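Clistport Heritage Railway forum
General discussion > Rolling stock and restoration

Topic: Moving No. 381 to the Clistport shed - road or rail?

brakevan_vi
29 June 2019
Hello all. I read in the members' newsletter that tank engine 381 will leave the museum park in August and go to Clistport by road. The distance is 110 kilometres. I do not understand why it cannot travel by rail, when the branch is open to freight for nearly the whole way. Does anybody know the reasoning? English is my second language, so please forgive me if I missed it in the text.

Zedico
You did not miss it, the newsletter skips that part. The axle boxes were last opened before she went on display and the main line operator will not accept her dead in a train without a full inspection. That means lifting her, and there is no lifting gear at the park. So road.

points_and_rods
Also the tires. Two of them are close to the limit.

brakevan_vi
Thank you both. But is the inspection not needed anyway? If we pay for a crane and a heavy hauler now, and later we pay to lift her again in the shed, it seems to me that we pay two times for the same work. I was a fitter on the railway in my old country for many years and we had a rule - if the engine is in the air, you look at everything.

Zedico
Not the same work. The crane at the park is hired by the hour. In the shed we have our own jacks and can take all winter over it.

Vimow
I am with Vi on this one. I helped with the move of the 985 coach and the "cheap" road option was not cheap in the end. We had to pay for pole cars, a permit for the river bridge, and then a second permit, as the first one had the wrong weight on it. The final bill was around 50 per cent over the quote. Has anyone checked the bridge this time?

points_and_rods
A coach is not a tank engine. The coach was long and awkward. 381 is short and heavy and fits on a normal low loader if the chimney comes off.

Vimow
Heavy is exactly what the bridge people care about.

coalhole
Can the side tanks come off first? It would bring the weight down and they need new plates anyhow.

Zedico
It was discussed. The bolts on the left tank are rusted solid and the city does not want cutting torches in the park in summer. Fair enough, the grass there is like paper.

brakevan_vi
I understand better now, thank you. I still think somebody should ask the operator for a written answer about travel at low speed, with a fitter riding along and a stop to feel the boxes at every siding. In my old job we moved worse engines this way. Maybe the rules are stricter in this country, I accept this, but the question costs only a stamp.

points_and_rods
They said no by phone.

brakevan_vi
By phone is not written :)

Zedico
All right, I will write to them this week and post the reply in this topic. Please do not get your hopes up. The hauler wants the deposit soon and I am not going to lose the August booking over it.

coalhole
Will there be a spot for members to watch the loading? My kids would love it.

Zedico
Yes, from the parking lot side, behind the fence. Details will be in the next newsletter.

brakevan_vi
Good, I will come also, and I can bring my own gloves if you need another pair of hands for the chimney bolts. One more small thing - please drain the boiler and leave the plugs out before she is lifted. Water moving inside makes the load swing. 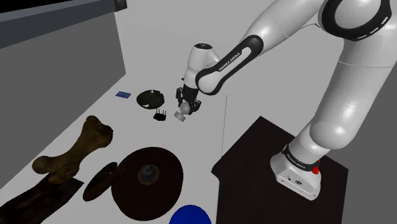 And if the cab fittings are still in place, take them off and put them in a labelled box. Ours travelled in the cab one time and we arrived with one gauge less than we started with.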